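Speaking notes: Europe's coalitions and the cost of standing together

Print this page | E-mail this page

Delivered at the Tronow Policy Forum, 7/15/22. Check against delivery.

Opening

Thank the hosts. Acknowledge the members of the regional assembly and the delegations from the partner foundations.

The subject set for this session is burden-sharing between governments that agree on the aims and differ on the bill. The remarks deal with the domestic side of the matter: what a coalition government must settle at home before it can be relied upon abroad.

1. Sanctions and household budgets

Support for sanctions remains firm in most member states, but it should not be taken for granted. Households that heat with gas will receive their new tariffs in October. Many of them have no savings with which to meet a sudden rise, and they will judge the policy by the letter from their supplier.

The Oberholzer Institute surveyed 4,000 adults this spring. A clear majority backed the present measures. Support was weakest among tenants on low incomes, and it was weakest of all where people did not know what help they could claim. Pause here. Governments have announced relief in several forms and at several times, and the public has not been able to follow it.

Recommendation: a single payment, made without application, to every household below the agreed income line. The Institute's working figure is 1,250 euros a year. Make clear that this is a proposal for discussion and that no finance ministry has endorsed it.

2. Energy and the pace of change

The coalition parties entered office with a shared climate programme. They now find themselves reopening coal capacity and signing long contracts for liquefied gas. Both steps can be defended as short-term measures. Neither should be allowed to set the terms of policy for the next decade, and contracts should carry end dates which parliament can see.

Wind and grid permits are still the chief obstacle. In the Varkton district, two schemes with full local consent have waited through a change of government for a grid connection. (If time is short, omit the Varkton case and go directly to section 3.)

3. Industry and skills

Industrial regions will ask what they receive in return for higher costs. The answer has to include public investment in training and in applied research, placed outside the capital cities. 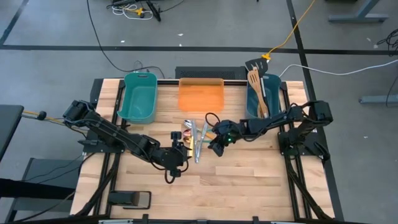 Two robot arms mounted at a shared work table.

The Givanance programme gives regional authorities a means of directing funds to technical colleges and smaller firms. Its rules on matched funding are too strict for the poorest districts, which cannot find their share and therefore receive nothing. We ask that the requirement be lowered for those districts and that the decision be taken before the next budget round.

Employers and trade unions should be consulted together. Separate meetings have produced separate promises.

4. Refugees and local government

Towns have carried out the work of reception with great goodwill. School places, medical care and housing now require settled funding. The present arrangement repays councils after the event, and smaller councils cannot wait. Payment in advance, adjusted at the year's end, would meet the difficulty at little extra cost to the state.

5. Coalition discipline

Partners in government will continue to disagree in public, and voters accept this within limits. Allies abroad are less patient. We propose that questions of military and financial aid be settled in the coalition's joint council before ministers speak on them.

Closing

Restate the request on the Givanance rules and the proposal for a single household payment. Refer delegates to the full paper, available at the registration desk. Invite questions; the chair will take two at a time.

Print this page | E-mail this page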